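作業ノート　2022年4月26日（火）
Vuvstead作業場　材料棚の入れ替え、白い収納ボックスへの移し替え

椅子張りの材料を段ボールから樹脂のボックスに移す作業。記録は自分用だが、棚の配置が変わったので、次に入る人も一度目を通しておいてほしい。
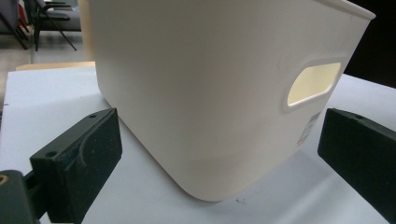
朝の状態

材料棚の下二段が段ボールのままだった。底が抜けかけている箱があり、ウレタンの端材と力布が同じ箱に入っている。側面のマジックの文字は前の中身のもので、当てにならない。「麻テープ」と書いてある箱を開けたら底張り用の黒い不織布が出てきた。麻テープは窓側の棚の奥にあった。

Sidowの椅子の張り替えが来週から始まるので、その前に片付ける。材料を探している時間が長いという話は先月の打ち合わせでも出ていた。

段ボールの中身を全部床に出すと収拾がつかなくなるので、一箱ずつ作業台に上げて、仕分けて、空いた箱をたたむ、という順番にした。時間はかかるが途中で手を止められる。昼に電話が入って実際に止まったが、戻ってからすぐ続きができた。

ボックスについて

大きめの白いプラスチックのボックス。側面に角の丸い長方形の持ち手穴があり、縁は厚く巻いてある。表面はつや消しで、触るとつるっとしている。底の角は大きく丸まっている。

角が丸いのは掃除には都合がいい。段ボールのときは隅に糸くずとステープルの針が溜まって、手を入れると刺さった。丸い底なら刷毛で集めて終わり。ただし、四角く巻いた生地や板状のウレタンを隅まで詰めることはできない。見た目の大きさより入らないと思って計画したほうがいい。今日も、厚手のウレタンを底に敷こうとして角が浮いた。角を切るのはもったいないので、板物は棚に立てて置くことにした。

持ち手穴は貫通なので、そこから埃が入る。白い綿の中綿は直接入れないこと。中綿はビニールの袋に入れてからボックスへ。袋の口は折ってクリップで留める。縛ってしまうと次の人が破って開けるので、縛らない。

穴から中が少し見えるのは、思ったより便利だった。麻のテープか黒い布かくらいは、棚から出さなくても分かる。

持ち上げるときは穴に指を入れてもいいが、重いものが入っているときは底に片手を回す。鋲の箱をまとめて入れたボックスを穴だけで持ったら、側面がたわんだ。割れる感じではなかったが、長く使うものなのでやめておく。

シールはがし

側面の下のほう、持ち手穴の近くに商品のシールが貼ってある。バーコードらしいものが入った小さいもの。これを残しておくと中身のラベルと紛らわしいので、全部はがすことにした。

最初の一枚は爪で端を起こして引いたら、紙の表だけがめくれて糊が残った。次はドライヤーで温めてから、低い角度でゆっくり引いた。きれいに取れた。急ぐと同じことになる。温めすぎると樹脂がやわらかくなるかもしれないので、手で触れる温度まで。

残った糊は、布に食用油を少し付けてしばらく置き、中性洗剤で落とした。最後に水拭きと乾拭き。油が残ると生地に移る。外側だけ拭いたつもりでも、指に付いた油が縁を回って内側に入っていた。拭き終わってから白い布で内側を一周こすって、色やべたつきが付かないことを確かめてから使う。

溶剤は試していない。棚に前からあるシールはがしのスプレーは、樹脂に使えるかどうか表示が読めなくなっていたので処分の箱に入れた。

一つだけ、カッターの刃でシールの端を起こそうとして側面に細い傷を付けた。2000番の耐水ペーパーで水をつけて均したら、引っかかりは取れた。つやがそこだけ少し変わった。使用には問題ないので、端材用に回した。スクレーパーを使うなら樹脂製のもの。金属は使わない。

ラベル

前回の失敗は段ボールに直接書いたこと。中身が変わっても文字が変わらない。今回は紙のカードを透明のポケットに差し、ポケットをボックスの側面に貼る方式にした。

つや消しの面なので粘着が効くか心配だった。余っていたポケットを試しに、片方は拭いただけの面に、もう片方はアルコールで拭いた面に貼って、しばらくしてから引っ張ってみた。拭いただけのほうは端から浮いた。アルコールで拭いたほうは浮かない。全部アルコール拭きをしてから貼る。

貼ったら24時間はカードを抜き差ししない。ポケットの裏紙にそう書いてあった。カードは先に入れてから貼れば済む。

貼る位置は持ち手穴の下ではなく、穴の左。下だと持つときに手の甲が当たってこすれる。側面が底に向かって丸くなり始めるところにかかると、ポケットの下端が浮くので、そこも避ける。位置を揃えるために厚紙で型を作った。縁に引っかけて使う。型は工具壁のフックに掛けてある。捨てないこと。

カードの書き方は次の通り。
上段：材料の名前（略さない）
中段：幅、厚み、色など、選ぶときに要るもの
下段：最後に中身を見た人の頭文字と月

鉛筆で書く。マジックは使わない。月が書いてあれば、長く触っていない箱が分かる。品番まで書くかどうかで迷ったが、仕入れ先が変わると番号も変わるので、品番は台帳のほうだけにした。

仕分け

麻テープ、ゴムテープ（弾性ベルト）
同じボックスに入れていたが分けた。ゴムのほうは古いものがかなりあった。引っ張って戻りが悪いもの、表面に細かいひびがあるものは廃棄。判断に迷ったものは端を折り曲げて、折れ目が白くなるものを捨てた。新品のロールはボックスの下、切り売りの残りは上。残りは長さを測って紙片を巻いておく。前に「足りるだろう」で切り始めて一本足りなかったことがある。

力布、底張りの不織布
黒と生成りを分ける。黒い不織布は繊維が落ちるので、生成りの布と同じ箱にしない。生成りの力布に黒い繊維が付いていて、粘着ローラーで取るのに手間取った。たたみ方は、棚の奥行きに合わせて三つ折りにしてから巻く。

ウレタン
板は立てて棚の端へ。ボックスに入れるのは切れ端だけ。手のひらより小さいものは原則捨てるが、角の補修に使う硬めのものは残す。硬さが混ざると触らないと分からないので、硬いものに赤い糸を一目縫い付けた。油性ペンで印を付けると、薄い色の表地で透けることがある。

黄色く変色して、指で押すと粉になるものは全部捨てた。粉が他の材料に付くと厄介なので、袋に入れてから箱を出した。床に落ちた粉は掃除機で吸った。箒だと広がる。

中綿
ポリエステルと綿を別の袋に。乾燥剤は綿のほうに200gの大袋を入れた。乾燥剤の袋に交換の月を書くのを忘れないこと。次の交換は9月。綿を入れる前に袋の内側が濡れていないか見る。

鋲、ステープル、釘
ボックスに直接入れない。小箱のまま入れる。小箱の蓋が緩いものは輪ゴムでなく紙テープで留めた。輪ゴムは溶けて蓋にくっついていたものがあった。真鍮の飾り鋲は、色違いが一つの缶に混ざっていたので分けた。これだけで午後の前半がなくなった。古色仕上げと黒っぽく変色した普通の真鍮は、並べても見分けにくい。裏の足の色で分けた。

表地の端切れ
一番量が多い。使いそうなものだけ残すという基準では何も減らないので、クッション一枚分に足りるかどうかで分けた。足りるものは巻いて残し、足りないものは包みボタンと見本に回す。それにも小さいものはウエス。ただしビニールレザーはウエスにならないので廃棄。

Buchananの仕事で使った緑のモケットの残りは、追加の注文があり得るので別に取ってある。カードに「使用前に確認」と書いた。

棚に入れる

棚板の間隔が足りなかった。真ん中の段は内寸310mmで、ボックスを入れると縁は通るが、上に手が入る余裕がなく、中身を取るたびに全部引き出すことになる。棚板を一穴分上げた。上の段が狭くなったが、そこには見本帳を寝かせて置くのでよい。

棚受けの金具が一か所固く、プライヤーで抜いた。少し曲がったので、奥の、荷重のかからない側へ移した。新しいものを買う（下の買い物の欄に書いた）。

ボックスの向きは、持ち手穴を手前にする。横向きのほうが棚の幅は無駄がないが、引き出しにくい。横向きでも試してみて、底の丸いところが棚板の継ぎ目に引っかかった。手前向きなら引っかからない。

並びは使う順にした。下地の材料が左、表地に近いものが右。椅子張りは中から外へ進むので、作業中に左から右へ移動していけばよい。重い鋲のボックスは一番下。中綿は軽いので上の段でもいいが、乾燥剤の確認をさぼりそうなので目の高さに置いた。

積み重ねは二つまで。空のものは入れ子にできるが、ぴったりはまると抜けなくなるので、間に布を一枚はさんでおく。

台帳

在庫はPlaltoraの表に入れている。棚の番号を変えたので、表のほうも直した。古い番号の列は消さずに残してある。しばらくは両方見られたほうがいい。カードの名前と表の名前を揃えた。これまで表では「ウェビング」、箱では「麻テープ」になっていて、検索しても出てこなかった。「麻テープ」に統一。

数量の欄は、ロールの残りだけ入れた。端切れは入れない。入れても続かない。

コビー・ヤンセンからの意見

夕方、Kobe Jansenが来たので棚を見てもらった。言われたことをそのまま書いておく。

・カードの字が小さい。名前だけでも大きく書いたほうがいい。→ 明日書き直す。
・ハサミとチョークが棚の近くにない。長さを測って切るのはここなのに、道具は反対側の壁にある。→ メジャーとチョークを棚の横に吊るす。裁ちバサミは共用なので動かさない。
・白いボックスは汚れが目立つので、下段は床の埃を拾って灰色になるはず。→ 下段の床に板を敷くか検討。自分は月に一度拭けばいいと思う。
・蓋がほしい。→ 蓋を付けると開けっぱなしの蓋が作業台に溜まるので、上に布をかけるだけにしたい。ここは意見が分かれたまま。中綿のボックスだけ布をかけて様子を見る。

布は生成りの力布の幅が半端に残ったものを使い、四隅に鋲ではなく小さい重り（カーテン用の鉛入りテープの切れ端）を縫い込んだ。ずり落ちない。見た目は悪いが役には立つ。

残っていること

カードの名前を大きく書き直す。
メジャーとチョーク用のフックを棚の横に付ける。
たたんだ段ボールを回収に出す。ひもで縛って入口の脇に置いてある。濡らさないように。
捨てる材料の袋は口を閉じて裏に出した。ビニールレザーは別の袋。
窓側の棚の奥はまだ見ていない。馬毛らしい袋が見えたので、虫がいないか確認してからでないと、こちらの棚に持ってこない。袋は外で開けること。

買い物

棚受けの金具（今のものと同じ形。見本を封筒に入れて伝票の箱に置いた）
カード用の厚紙
透明ポケットの追加
赤い糸。今日で使い切った
樹脂のスクレーパー

補足。鋲の仕分けで、頭の凹んだ飾り鋲は捨てずに小瓶に入れて鋲のボックスの手前に置いた。仮留めと試し打ちに使う。仕上げには使わない。瓶の蓋に「試し打ち」と書いてある。

もう一つ。Sidowの椅子は座枠の寸法がまだ届いていない。麻テープの残りで足りるかどうかは、寸法が来てから紙片の長さを見て決める。先に切らないこと。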